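出租房也可以好好布置：Bunting小区一套旧两居的低成本软装布置
室内陈设课程实践报告
第三小组

一、写在前面

我们小组五个人，有四个在外面租过房子，剩下那一个是在家里看着爸妈把老房子租出去的，所以第一次开组会定题目的时候，大家说着说着就从作业聊到了各自住过的房间，聊了一个多小时，题目反倒是最后十分钟才定下来的。有人住过窗帘只有半截的次卧，有人住过墙上留着上一任租客挂钩印子的隔断间，还有人说自己搬进去的第一天晚上，坐在光秃秃的床垫上，特别想有一盏黄色的小灯。我们当时就觉得，这个题目应该做下去。

课程要求是选一个真实的居住空间，做一次完整的陈设布置，从测量、方案、采购一直到布置完成和回访。我们选的是Bunting小区里的一套两居室，房东是组员家里的亲戚，房子空了一阵子，打算八月重新挂出去出租。房东答应让我们进去布置，条件也很干脆：不砸墙，不换门，不在瓷砖上打孔，客厅的花费控制在499元以内，两个卧室能用旧的就用旧的。我们听完其实挺高兴的，因为这跟大多数租房的人能做的事情差不多，没有大动干戈的余地，却还有不少可以用心的地方。

整个项目做了8周，前面两周基本都在量尺寸和吵架（很友好的那种吵架），中间四周采购和布置，最后两周拍照、挂出房源、整理反馈，然后写这份报告。

二、房子原来的样子

房子在五楼，没有电梯，朝南的客厅采光很好，这是我们第一次上门时最惊喜的一点，大家爬楼爬得气喘吁吁，一开门看见满地的阳光，立刻就原谅了这五层楼。但除了阳光，别的条件就比较一般了。

客厅的墙刷过很多次，颜色深浅不一，沙发后面有一大块发黄的痕迹。沙发本身还结实，只是罩布是深棕色的，坐垫中间塌下去一块。茶几太大，几乎占掉了从门口到阳台的过道，走路必须侧身，我们有位同学第一天就在茶几角上磕青了膝盖，从此对它很有意见。吸顶灯是冷白色，晚上打开之后整个屋子像便利店，什么都照得清楚，可就是待不住。

主卧有一张双人床和一个三门衣柜，衣柜门上贴着花卉图案的贴纸，撕了一半。次卧原来堆杂物，只有一张旧书桌和一把椅子，书桌靠墙放，墙角拖着一团插线板和网线。房东说以前的租客在这里办公，想让我们把它保留成一间可以工作的小房间，顺便能放一张单人床给来访的人用。

我们把每个房间都画了平面草图，标了门的开启方向、插座高度和窗台深度。这里要老实交代一个失误，第一次量阳台门的时候漏掉了门框的厚度，导致窗帘轨道买短了一截，后来换货又跑了一趟，来回耽误了三天。以后再做类似的事情，我们会让两个人分别量一遍，再对数字。

三、调研和方案

方案开始之前，我们做了一份网上问卷，发在几个租房群和班级群里，收回有效问卷363份。问卷问得很朴素，主要是看房时最先注意什么、最不能忍受什么、愿不愿意为布置得好一点的房子多付一点租金。回答里提得最多的是干净和采光，其次是床垫和味道，再往后才是家具款式。有一条留言我们印象特别深，说看房的时候只要看见餐桌上有一块干净的桌布，就会觉得房东是个讲道理的人。这句话后来被我们抄在了方案的第一页。

问卷的样本其实偏年轻，学生和刚工作的人占了大半，有小孩的家庭很少，所以这份结果拿来参考两居室的合租人群还可以，拿来推断所有租客就不合适了。老师在中期检查时也指出了这一点，我们在后面的方案里没有再用它去说明家庭租客的想法。

整体风格我们讨论了三个方向。第一个是原木加米白，最稳妥，也最常见；第二个是带一点复古的墨绿和砖红，拍照很好看，但是挑人；第三个是浅灰蓝，清爽，只是客厅的旧木地板偏红，放在一起有些别扭。最后投票选了第一个，再从第二个里借来一点墨绿，用在靠垫和次卧的台灯上。投票的时候三比二，输掉的两位同学后来负责采购靠垫，于是墨绿的比例悄悄地多了一些，我们也就由着他们了。

墙面用的是Favex的水性墙漆，颜色叫燕麦，比纯白暖一点点。漆是房东家里剩下的，没有算进客厅的预算。刷之前在门背后试了一小块，早上看偏黄，下午看正好，晚上在暖光下又显得有点粉，我们对着这一小块墙站了很久，最后还是决定就用它。

四、采购与布置过程

客厅的499元是这样花的：沙发罩和两个靠垫占了最大的一份，然后是窗帘、一盏落地灯、一块小地毯和几样零碎。落地灯是在二手平台Fastisar上淘到的，灯罩有一道很浅的折痕，转到靠墙那一面就看不出来了。大茶几搬进了次卧的储物角，换成一张可以叠起来的小边几，这张边几是从Clitach家具租赁店借来的展示品，店里听说是学生做作业，很大方地免了我们的租金，在此表示感谢。

搬茶几是整个过程里最费劲的环节，四个人抬，一个人指挥，在次卧门口卡了两次。后来把桌腿拆下来，竖着就过去了。拆下来的螺丝用小袋子装好，贴在桌板背面，写上是哪一条腿的，这个办法是我们从别人的搬家经验里学来的，很推荐大家也这样做。

次卧花的心思最多。书桌从墙角挪到窗边，椅背朝着衣架，坐下来的时候光从左边过来，写字不挡手。插线板固定在桌板下面，网线沿着踢脚线走，用可以无痕撕掉的理线夹固定，转角的地方留了一点余量。桌下左侧留出放电脑主机的位置，离墙空开一个手掌的距离，方便散热，也方便日后打扫。主机不要直接放在地毯上，绒毛和灰都容易被吸进去，我们在下面垫了一个带轮子的矮托架，想换内存或者清灰的时候拉出来就行，不用钻到桌子底下去。
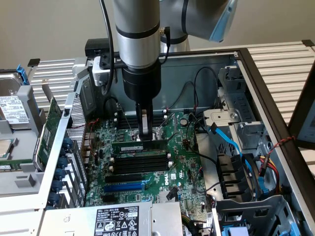
图1 打开的Dell机箱，夹爪夹着内存条悬在插槽上方

书桌上方本来想装一块洞洞板，挂剪刀、耳机和便签，可是不能打孔，用粘钩又担心承重，最后改成立在桌面上的小型收纳架，两层，上面放绿植，下面放纸笔。台灯选了墨绿色的金属灯，和客厅的靠垫呼应一下。单人床靠内侧的墙，床头不放柜子，用一把旧木凳代替，上面铺一块棉麻布，放水杯和手机刚刚好。

主卧我们几乎没有添东西。衣柜门上的贴纸用吹风机加热之后慢慢揭下来，残胶用小苏打和食用油调成糊擦掉，一扇门要擦将近一集电视剧的时间，可是擦完以后衣柜像换了一个似的。床品用的是房东准备的米白色四件套，我们把它洗过、熨过，枕头竖起来放，床尾搭一条薄毯。床头灯换成暖光灯泡，窗帘放下来一半，整个房间就安静下来了。

厨房和卫生间主要是清洁。水龙头的水垢用柠檬酸泡，橱柜里铺了防潮垫，调料瓶统一换成透明的，里面什么都没有装，空着摆在那里也好看。卫生间添了一条新的浴帘和一个防滑垫，镜子擦了三遍，第三遍是因为第二遍用的抹布掉毛。

五、灯光和气味

这两项单独写一节，是因为我们开始时都没有把它们当回事，后来却花了最多的时间来讨论。

客厅原来的冷白吸顶灯我们没有拆，只换了里面的灯板，色温调到暖白。落地灯放在沙发左后方，晚上只开它也足够看书。次卧因为要工作，顶灯保留了中性光，台灯用暖光，两种光同时打开时桌面很舒服，墙面也不会发黄。玄关没有灯位，我们放了一个充电的感应小灯，贴在鞋柜下沿，人进门时脚边会亮起来。组里有人觉得这个小灯多余，可我自己每次去都会等着它亮，心里有一点被迎接的感觉。

气味方面，我们起初买了一瓶很浓的香薰，摆上去半天以后大家一致同意把它拿走。空房子的味道主要来自下水口和久关的柜子，先把地漏灌上水，柜门全部打开通风，窗户每天开几个小时，一周以后就好了很多。看房之前在厨房煮一小锅加了橙子皮的热水，味道很淡，像有人刚刚做过早饭。

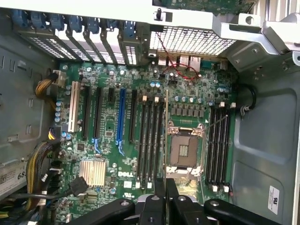
六、挂出房源之后的反馈

布置完成后，我们在上午十点拍了一组照片，那时客厅的光最柔和。照片按进门的顺序排列，玄关、客厅、阳台、主卧、次卧、厨房、卫生间，每个房间两张，一张站在门口拍全貌，一张拍一个小角落。没有用广角，也没有加滤镜，房东起初觉得这样显得房间小，后来有看房的人说实际比照片还大一点，他就不再提这件事了。

来看房的人普遍在客厅停留得最久，有几位直接坐到了沙发上，其中一位坐下之后跟同伴聊起了周末吃什么，我们站在旁边都不太好意思打断。次卧也得到了不少好评，尤其是窗边的书桌，有位在家办公的看房者蹲下去看了看桌下的走线，问理线夹是在哪里买的。批评的意见也有，集中在没有电梯、厨房台面太窄，还有一位觉得客厅的地毯颜色太浅，不耐脏。前两条我们确实无能为力，地毯这一条说得很对，后来换成了深一号的。

房子最后租给了两位合租的上班族，房东留下了沙发罩、窗帘和灯，Clitach的小边几按约定归还，退还时检查没有划痕，我们都松了一口气。

七、不足与体会

第一是预算的记账方式太随意。前期大家各买各的，小票有的拍了照，有的夹在书里，月底对账时差了一个挂钩的钱，找了很久才想起来是换货时补的差价。第二是没有布置前的系统照片，只有几张随手拍的，光线和角度都不一样，做前后对比时很吃亏，希望下一届的同学可以在第一次上门时就把固定机位定好。第三是我们对收纳的考虑偏向展示，真正住进去以后东西会多起来，餐边和玄关的收纳恐怕不够，这一点在回访时租客也提到了，说雨伞没有地方放。

体会就比较零散了。有的同学学会了熨窗帘，有的同学发现自己对颜色比想象中固执，还有一位同学把自己宿舍的灯泡也换成了暖光的，据说室友都很满意。我们五个人在那间客厅里吃过很多次外卖，地毯还没有铺的时候就坐在纸箱上吃，铺好以后反而不敢在上面吃了。交钥匙那天傍晚，我们把所有的灯都打开又一盏一盏关掉，磨蹭了好一阵才下楼。

感谢课程老师在中期检查时提的意见，感谢房东的信任，也感谢所有填写问卷的朋友。

附：布置物品去向
沙发罩、靠垫、窗帘、落地灯：留在房内
小边几：归还Clitach
浅色地毯：更换后由组员带回宿舍使用
剩余的Favex墙漆：交还房东，存放在阳台柜内
多余的理线夹：放在次卧书桌抽屉里，留给租客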